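June
By Thea Papadakis

I have a soft spot for soup in summer. My family think I'm mad, but when the broad beans come in and the mint is taking over the back step, I'd sooner have a bowl of something green than another salad.

The one I make most came from a café in Washam, where I used to wait for the late bus with wet feet and 4 pounds in my pocket. They never gave me the recipe (I did ask!), so mine is a guess that has settled down over the years.

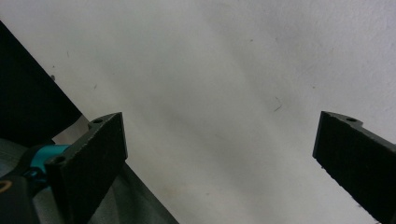 Pale surface, a few small marks.

You start with an onion, cooked so slowly in butter that you forget it's there. I give it 18 minutes on the lowest ring. Then in go 400 grams of podded beans, a chopped potato and enough stock to cover - I use the Brurex cubes because my mum did, and I've never managed to break the habit.
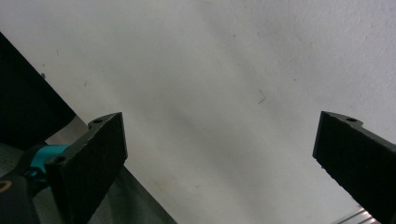 The mint goes in right at the end, off the heat. I used to boil it with everything else and wonder why the whole pan tasted of toothpaste. A squeeze of lemon, plenty of pepper, and then I blend half of it and leave the other half lumpy. 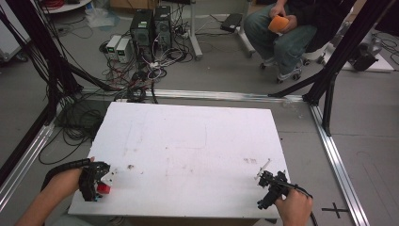 What to eat with it

Bread, obviously. There's a baker at Poltmont market who does a flat, salty loaf with onion seeds, and if I'm not there by 11 they've all gone. Toast rubbed with garlic does very nicely on the mornings I oversleep, and so does a cheese scone

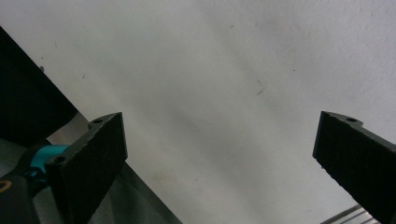

or two, split while they're warm and buttered right to the edges. My sister puts a poached egg in hers. I was rude about that for years, then tried it and had to ring her up to apologise. It keeps until the next day in the fridge, and I like it cold, straight from the jug.

More from Food
Broad beans: to peel or not to peel
My gooseberry fool disaster
Five suppers from one roast chicken
A day out at Poltmont market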